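Notebook — equipment planning for the hand-held gripper work
27 January 2026

Carrying on from the last entry. The order list has to be in by the end of February and I want the reasoning written down before the numbers get moved around in a spreadsheet.

Where we are now. Four hand-held grippers on the shelf. Two are in regular use, one is down for a stripped insert, and the fourth is the old one with the sloppy linkage that we keep for trying out finger shapes. In practice that means two people can record at once. When a unit goes down we drop to one and the bookings slide. That happened twice before the break and both times the task list for the week was cut in half.

What the project wants from us: 1000 usable episodes of tabletop pick and place by the first review, sponges and blocks to begin with, then cloths and small containers. Usable means the fingers are in view the whole time, the object is in view at the start, and the tracking hasn't jumped. Our reject rate is the thing that makes planning hard. A good session loses hardly any. A bad one, usually late in the afternoon when the light comes in low on the window side, can lose a third.

Options on the table.

Option A, Tulham. Complete hand-held units, assembled and calibrated, with their own mount. Lead time they quote is seven weeks. Dearest per unit by a fair margin. In favour: they arrive working, spare fingers come as a set, and the calibration file comes with the unit. Against: the finger mounting pattern is theirs, so none of our printed pads fit without an adapter, and the adapter pushes the tips further forward, which changes what the camera sees. We'd end up with two kinds of data unless we swapped everything over at once.

Option B, Condton. Parts kit, same hole pattern as ours. We assemble. A bit more than half the Tulham price once you add fasteners and inserts, but the labour is ours and it's real labour. Last build took the better part of two days per unit including the reprint of one bracket. Lead time is shorter, though they were out of the linkage arms when I rang and wouldn't commit to a date for them.

Option C, do nothing about units and spend the lot on spares and pads. Cheapest. Gets the third gripper back and keeps the other two healthy. Doesn't add any capacity beyond three.

I had been leaning to A on the grounds that our time is worth something. After this morning at the bench I'm less sure. Went through the pads while doing sponge starts and the wear is mostly cosmetic. The bodies are sound. It's the small stuff that stops us working: inserts, screws, the odd cracked pad.
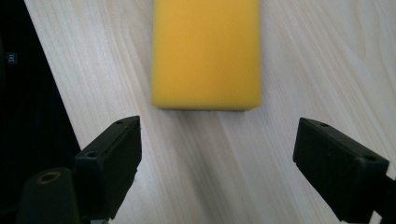
Yellow sponge, upright start, fingers open. Pads scuffed and dusty but still serviceable.

Notes from the bench to go with that. Both pads are the two-screw type. I'd like to stay with two screws for the next batch because a pad change takes a few minutes and people will do it without being asked. The three-screw version we tried in spring was stiffer and everybody put off changing it.

The pale tabletop is fine with a yellow sponge and black fingers. It will be less fine with the cream cloths on the next task list. Add a dark mat to the order, one per station, matte. The shiny one from the old bench is no use, it throws a highlight straight back up. Colour to be a mid grey or dark green, not black, or we lose the fingers against it.

Sponges. Cheap, but budget for them properly this time. They take a set after enough squeezes and then the grasp looks different from the early episodes. I'd swap them at the start of each session block and keep the old ones for practice. Buy plain ones with no scourer on the back, all from the same batch if we can get it. Last time the supplier changed colour halfway through the box and we had to note it on every log sheet.

Robot side. The Shimada arm stays where it is. It doesn't need replacing and I don't want a second arm in this round, whatever the wish list says. An arm we can't keep fed with demonstrations is a very expensive coat rack. What it does need is a matching pair of fingers to the ones on the hand-helds, same material and same print settings, so that what we record and what we replay are the same geometry. At the moment they're from different print runs and the arm's are a hair thicker at the tip. Small job, put it at the top.

Also for the arm: a spare set of cables and a service visit. The service is overdue under the maintenance schedule and I'd sooner pay for it out of this budget than find it landing in the next one. Sterdale have offered a yearly arrangement that covers the arm and the compressor together. Reasonable price, but the call-out time is in business days and they're a long drive away. Asked them for a quote on a single visit instead. Waiting on that.

Printing. If we go with B we need filament and we need printer hours. The big printer is booked solid by the other group for the first half of February. Ours will do the pads but not the main bracket in one piece. Could send the brackets out. Got a rough price for it and it's not silly, but it takes the saving on B down again. Still well under A.

Storage and memory cards. Every time we plan equipment we forget this and every time we end up borrowing. With four stations going the offload at the end of the day becomes the slow part. Two card readers, a box of cards all the same size, and one more drive for the nightly copy. Label the cards by station before they go out. Retire the old mixed cards completely; the last lost session came from one of those.

Where I've landed for now, subject to the quote from Sterdale and a stock date from Condton:

Repair the third gripper straight away. Inserts are on hand, needs an afternoon.
Two Condton kits, not four. Build one, use it for a full week, then build the second with whatever we learned.
Eight pairs of pads in one print run, including the pair for the arm.
Mats, sponges, cards, readers, drive.
Single service visit for the arm.
No Tulham units this round. Ask them whether they'd sell the finger set and linkage on their own, as it's a nicer linkage than ours.

That puts us at five working units plus the old one for experiments. Nearly all of the budget goes, with a bit held back. I'd like the held-back part to stay held back and not turn into a monitor.

Open questions.

Do we need a fifth station to go with the fifth unit? There's floor space next to the sink, but the light there is awful and I don't love water that close to the readers. Could run it as a floating spare instead, so that a breakdown costs a few minutes and not a day. Probably the better use of it.

Who builds? I can do one. The second should be done by someone who hasn't built one before, with the written steps, so we find out whether the written steps are any good. They still describe the old bracket in places.

Is the episode target counted before or after rejects? I've been assuming after. If it's before, we're over-buying and could drop to a single kit. Need an answer in writing before anything is ordered.

Does the warranty on the kits cover linkage arms if we've drilled them? The last set needed opening out slightly to take our pins. Ask Condton at the same time as the stock date.

To do before the next entry: measure the tip thickness on all the pads with the good calipers and write it on the bag. Chase the two quotes. Check how much black filament is left on the part-used rolls, since the label weights are fiction. Move the sponge work to the mornings until we've got a blind for the window side. Blind isn't in the budget, it should come under the building, have put in the request.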